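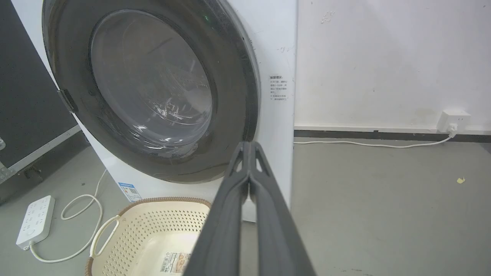

The first job of the day at the laundry cell is the fingers. Guilan Fan closes the gripper, holds a strip of paper in front of the lamp and looks for light between the two pads. If she sees a line, she loosens one screw, moves the finger a very small amount and tightens again. Then she looks once more. "People want to begin with the software," she says. "I begin with the screw."

The cell belongs to Petotano, a small company which teaches a robot arm to load and unload an ordinary household washer. It has run in this room since May. The machine is a front loader, and its door gives the most trouble. The rubber around the opening is soft, and a gripper that comes in too low will push into it and stop. So every morning the arm approaches the door slowly, with the fingers closed, and Fan compares the view from the wrist camera with a saved one. If the washer has moved on the concrete - and it does move, when it spins - she corrects the door position before any cloth goes in.

Her colleague Hongmei Cao keeps the log. It is a paper book, and it has now 2229 entries, most of them only one line. "Door, left, corrected." "Basket turned, put back." The basket has no fixed place on the floor, and this was a choice. At first they had a metal holder for it, but the arm learned the holder and was lost without it.

After 300 cycles the finger pads are changed. Cao once tried to wait longer, and a sock stayed hanging on the door for a whole night. She kept the worn pads in a drawer, each pair in an envelope with the date.

The cables are the last check. Fan walks along them from the wall to the washer and pushes back with her foot whatever lies too near the arm. Then she writes her initials in the book and starts the first load, usually towels.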